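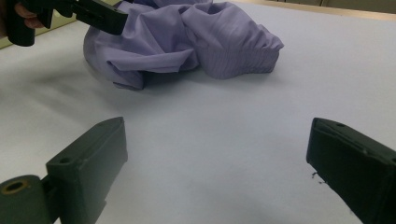 *Fig. 4. Lightweight fabric item on the table.*

## 3. Using the Tavent Garment Steamer

### 3.1 Filling and heating

1. Unplug the steamer and lift out the tank.
2. Fill to the MAX line with cold tap water. Do not add scent or fabric softener.
3. Push the tank back until it clicks.
4. Plug in and press the power button. The light blinks for 40 seconds, then stays on.

**Caution:** Steam leaves the head at over 110 °C at full setting. Keep your free hand behind the fabric guard.

### 3.2 Sorting

Check care labels first. Put delicate items in one pile and cottons in another – the steamer needs a different setting for each.

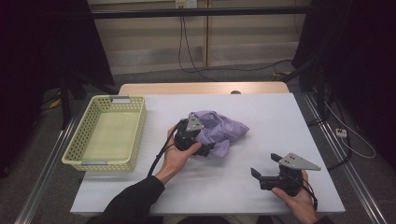 *Fig. 5. Purple cloth and empty basket on the work table.*

1. Set the dial to 1 for delicates, 2 for blends, 3 for cotton and linen.
2. Hang the item and close the top button, if it has one.
3. Hold the head upright and move it slowly from top to bottom.

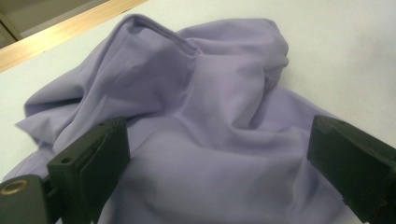 4. Go over hems and cuffs twice, pulling the fabric lightly downward.
5. Let the item hang for 27 minutes before folding or wearing.

**Note:** In hard water areas, descale every July and again in winter. Use Bokness descaler or plain white vinegar.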